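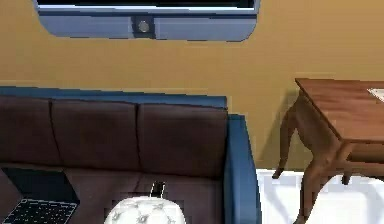
Shahnaz Khan
Reviews editor, home automation

Verkard Home Trainer: a look at the demo room

The living room from Verkard's household package, a rendered room where a software robot is supposed to learn tidying and fetching before anyone lets it near your own furniture. Blue sofa, brown cushions, a laptop left open on the seat. The colour of the wall is a matter of taste.

Verkard sells the package by subscription, at $50 a month for the basic licence, and the brochure promises 1000 room layouts. I had access to 10 of them on the trial. They were tidy rooms, tidier than mine, and I'd want to see the other 990 before I paid for a year.

The fetch task is the one the sales people like to show. Small dark things on dark upholstery, such as the upright black one behind the white pouf, are a fair test of any vision system, and I'll give the designers credit for that. The licence doesn't say how the score is worked out, though, and my emails about it have gone unanswered since June.

Then there's the furniture. The side table has nicely curved legs and a visible wood grain, but looks don't tell you how a thing behaves when a gripper bumps it. Akwood, the rival package, publishes its friction and weight values. Verkard calls its own "realistic" — a word that ought to come with a number.

Trial access lasts 400 minutes and the clock runs while rooms load. Cancel before it's up if you don't want to be billed.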